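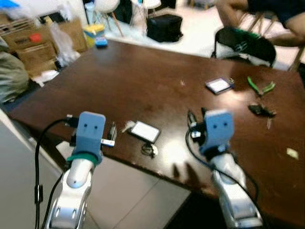
Ratree Noiphan calls it the place where keys go to be lost, and leaves any table alone for a month before deciding what belongs on it. Most household guides are less patient.

Drop table (also dump table, catchall table)

A drop table is a table in a home or small workshop used for small things with no set place. Keys, phones, cables, card holders, hand tools. Usually an older table, often a dining table that got replaced. Dark wood is common, scuffs dont show as much.

Name
"Drop table" turns up in the Clidora home catalog, November issue, for a narrow hall table with a 43-inch top. Sönmez sold a similar one as a "key bench". Neither name stuck outside the trade. Most people just say the table.

Typical contents
Varies by house. Pocket things end up near the front edge, tools further back. Chargers and loose cords build up fastest, and are the last to get sorted.

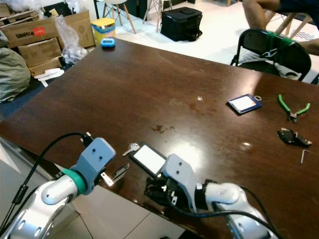 Pliers and other hand tools tend to stay for weeks after a small repair, along with the broken part if there was one. Keys move daily. Cards sometimes.

Sorting
The Nerkasov method uses 4 trays: carry, charge, fix, throw out. Anything in "fix" gets a paper tag. Critics say the trays simply become a second drop table, on top of the frist.

Care
Gloss finishes scratch from keys and metal fittings. Felt mat helps. Wipe spills early, stains set under the polish on older tops.

See also: junk drawer, hall stand, pegboard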